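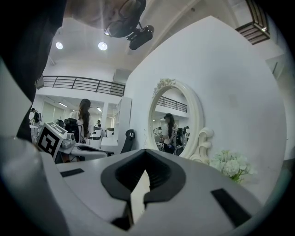

Week 6: Contrast and the Eye

Contrast is my favorite topic in this course, and I hope it becomes yours! Your eye cares far more about the difference between two patches than about how bright either one is, and a printed page works because dark ink sits next to pale paper. Look at the square marker with its bold black pattern on a white field: the shapes stand out at once, even with plenty of pale gray and white nearby. Now imagine the same pattern in light gray (squint if it helps) and watch it melt away.

We write contrast as a ratio. A ratio of 1,000 to 1 means the lightest area sends out 1,000 times as much light as the darkest. Paper never gets close to that, which surprises people every term, and yet a good book is a joy to read.

Edges matter too. Put a mid-gray chip on black, then on white, and it seems to change shade. Try it tonight, it's great fun!

For next class
Read the Uleck chapter on edges, skipping the boxed proofs.
Bring one printed page you find hard to read.
Problem set 3 is worth 30 points. Show your ratios.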